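4. Descaling your Samar kettle

I do mine every couple of months, more often over summer when the bore water gets hard and the element goes chalky. If you're on tank water you can probably leave it till September and not lose any sleep!

1. Unplug the kettle and let it cool right down. Tip out whatever's in there.

2. Mix 200 mL of white vinegar with 300 mL of tap water and pour it in. (Milagros Usuga, who got me onto the Samar in the first place, swears by citric acid, and that's fine too, just follow the packet.)

3. Pop it back on the base, bring it to the boil, then switch it off at the wall and walk away for nearly 2 hours. I go and hang the washing out.

4. Empty it, rinse it, boil a full kettle of plain water and chuck that as well. Still smells like a chip shop? Boil another one.

CAUTION: Never dunk the kettle or the base in the sink. Wipe the outside with a damp cloth and keep water well away from the plug contacts.

5. Lift out the spout filter and give the mesh a light scrub on both sides with an old soft toothbrush. Go easy at the corners, I tore my first one.

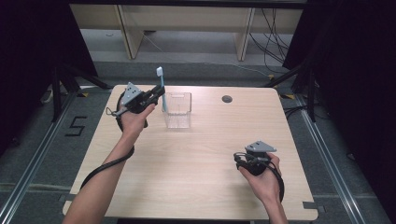

6. Click the filter back in until the tab sits flush. If it wobbles it's in backwards, so flip it round and try again.

Note: the Atska filter fits the older Samar but not the new one, whatever the packet says.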